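Inicio > Galerías > Mesa y vajilla > El plato verde

Imprimir esta página | Enviar por correo electrónico

El plato verde y la cajita

Esta galería reúne las fotos del plato verde azulado que venimos usando en la sala de mesas blancas desde mayo. Las fotos las ordenó Janka Kopecký y los textos son míos.

El plato es de la serie Torik, de la casa Skandcombe. Compramos 18 para la sala y quedan 7 en el armario bajo, el resto está repartido entre las otras plantas. Lo elegimos por el color, que se distingue bien sobre una mesa blanca, y por los anillos en relieve. Los anillos tienen un inconveniente: se llenan de migas y hay que pasar un cepillo blando antes de guardarlo. Con el paño solo no basta.

Eduard Kuruc prefería el modelo liso, el Vídalín, que pesa 312 gramos y se apila mejor. Lo tuvimos a prueba y los bordes se marcaban con facilidad - al final volvimos al de anillos. Los lisos que quedaron se usan debajo de las macetas.

La cajita es pequeña, de colores vivos, con rosa y magenta en el dibujo y una curva clara en la cara de arriba. Va siempre con el plato. Cuando se prepara un puesto, la costumbre es dejarla tumbada encima, un poco en diagonal, para que se pueda coger por cualquiera de los lados largos. Cuando se recoge, la caja se queda en la mesa y el plato va al fregadero.

Las mesas son las blancas de siempre, puestas una junto a otra. Se limpian con agua templada y jabón neutro, sin estropajo. Jozefína Kopecký pidió en su momento un mantel, pero los platos se mueven más sobre la tela y la idea se dejó. El suelo de moqueta gris se aspira al final de la tarde.

Las fotos se pueden descargar en tamaño grande escribiendo a Thodoris Kyriakidis. Quien quiera imprimirlas para el tablón, que use papel mate - en el brillante el verde sale demasiado oscuro.

Fotos

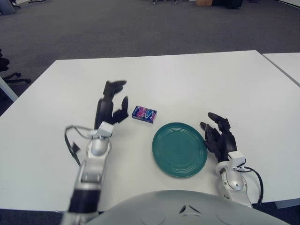 La caja a la izquierda del plato, más atrás.
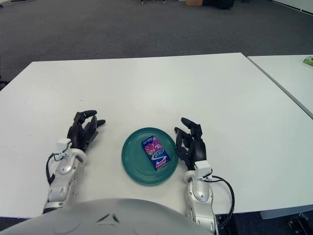 La caja en diagonal sobre el plato.

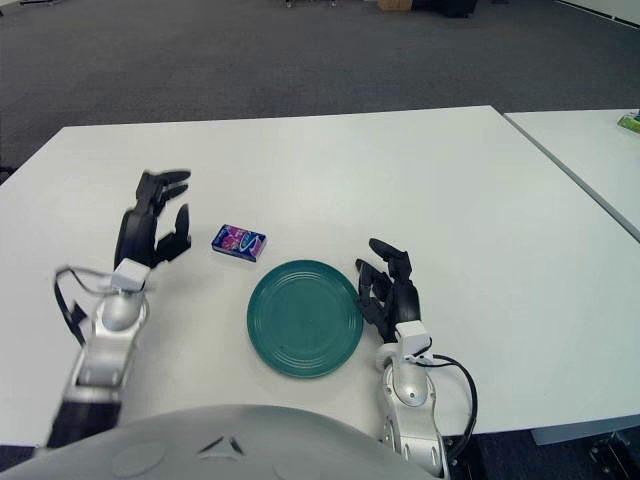 Plato verde azulado con anillos en relieve y, junto a él, la cajita tumbada en la mesa blanca.

Imprimir esta página | Enviar por correo electrónico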